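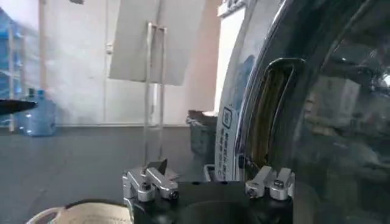 How a front-loading washing machine works

A front-loading washing machine has a round door on its front. You put the clothes in through the door, add the detergent, choose a programme and press start. After that the machine does the rest of the work by itself. This page explains what happens inside, and why the machine is built the way it is.

Washing before machines

Before people had washing machines, they washed clothes by hand. They carried water, heated it over a fire or a stove, and rubbed the clothes with soap. Some people used a washboard, a board with ridges on it. Others stirred the clothes in a tub with a wooden tool called a dolly. Heavy things such as sheets had to be lifted out full of water and squeezed through two rollers, called a mangle. In many houses the washing took a whole day every week.

A modern machine does the same jobs. It wets the clothes, rubs them, rinses them and squeezes the water out.

The drum

The clothes go into a metal cylinder called the drum. The drum lies on its side, so its open end faces the door. It has many small holes in its wall, which let water pass in and out. Inside it are raised bars called paddles or lifters.

The drum sits inside a second, bigger container called the tub. The tub has no small holes all over it, because its job is to hold the water. When the machine is washing, the tub stays where it is and the drum turns inside it.

As the drum turns, the paddles carry the clothes up one side. Near the top the clothes fall back down into the water. They are lifted and dropped again and again. This rubbing and dropping helps to loosen the dirt. The drum turns one way for a while, stops, and then turns the other way, so that the clothes do not twist into one big knot.

The door

The door of a front-loader has to keep water in, even though it opens on the side of the tub. Around the opening there is a thick ring of soft rubber called the door seal. When you shut the door, it presses hard against the rubber and leaves no gap for the water to get through.

Many doors have a window made of tough glass. The window is often shaped like a bowl and pushes into the machine a little way. This stops the clothes from pressing up against the seal, where they might get caught. Some windows are tinted, which means the glass has been made darker.

You will usually find the handle on one side of the door. It may be a lever, or a hollow that you put your fingers into and pull. The hinges are on the opposite side.

When the programme starts, a lock holds the door shut. You may hear it click. The door will not open while there is a lot of water in the tub or while the drum is spinning fast. At the end of the wash there is often a short wait before the lock lets go.

Where the water comes from

At the back of the machine there is a hose joined to a water pipe. Inside the machine, a small gate called a valve opens to let water in and closes when there is enough. Most modern machines use only cold water and warm it themselves. At the bottom of the tub there is a metal heater, which works a little like the one in an electric kettle.

On its way to the tub, the water runs through the detergent drawer and washes the powder or liquid down with it. The drawer is divided into parts. One part is for the main wash and one is for fabric softener. The machine sends water through each part at a different time.

A front-loader does not fill up to the top of its door. The water stays quite low, and the turning drum keeps dipping the clothes into it. For this reason front-loaders normally need less water than the older type of top-loader, in which the clothes are covered with water and stirred about.

What detergent does

Water alone cannot remove grease very well, as grease and water do not mix. Detergent helps them to mix. Its tiny particles have one end that sticks to water and another end that sticks to grease. They surround little bits of grease and pull them away from the cloth, and the water then carries them off.

Many detergents also contain enzymes. These break up stains such as egg, grass and gravy into smaller pieces.

Using more detergent than the packet says does not make clothes cleaner. It makes extra foam, and some of it may stay in the cloth after rinsing.

The four parts of a wash

1. Filling. The valve opens and water comes in through the drawer.

2. Washing. The drum turns slowly and the heater warms the water. This is usually the longest part.

3. Rinsing. The dirty water is pumped out and clean water is let in. The machine does this 2 or more times, until most of the detergent has gone.

4. Spinning. The drum turns very fast and water is thrown out of the clothes.

Why spinning gets the water out

Think of a wet dog shaking itself, or swing a wet cloth round outdoors and watch the drops fly off. When something is moving, it tries to keep going in a straight line. In a spinning drum, the wall keeps pushing the clothes round in a circle. The water can escape through the holes, so it does. It collects in the tub and the pump sends it down the waste pipe.

The clothes are still damp at the end, but they are no longer dripping. They will dry much faster on a line or an airer.

The noise and the shaking

If all the clothes gather on one side of the drum, that side is heavier and the machine shakes. To make this less of a problem, the tub hangs on springs and has a heavy weight fixed to it. The weight is often a block of concrete. Many people are surprised to learn that there is concrete in a washing machine, but it is the reason the machine is so hard to lift.

Before it spins at full speed, the machine turns the drum gently to spread the clothes out. If it cannot get them even, it may slow down and try again. A single heavy towel can cause this.

Something to try

You need a jam jar with a tight lid, a small piece of old white cloth, some cooking oil and a little washing-up liquid.

Put 200 millilitres of warm water from the tap into the jar. Rub a drop of oil into the cloth and put the cloth in the jar. Close the lid and shake while you count to 100. Take the cloth out and feel it. Now add a small squirt of washing-up liquid to the water, put the cloth back and do the same again. Rinse the cloth under the tap and feel it once more. Write down any difference you notice.

Staying safe

A washing machine is not a place to play. Never climb inside one, and never put a pet or a toy animal with batteries in it. Look inside the drum before you load it, as cats like to sleep in warm, dark places. Keep detergent capsules away from small children. If you see water on the floor near the machine, tell an adult and do not touch the plug.

Words to remember

Drum: the metal cylinder that holds the clothes.
Tub: the container around the drum that holds the water.
Seal: the rubber ring that stops water leaking at the door.
Valve: a gate that lets water in or shuts it off.
Enzyme: a substance that helps to break up stains.

Written by Gwion Bellis for the Starnbridge children's pages. Checked by Savvas Karras, 25 January 2018.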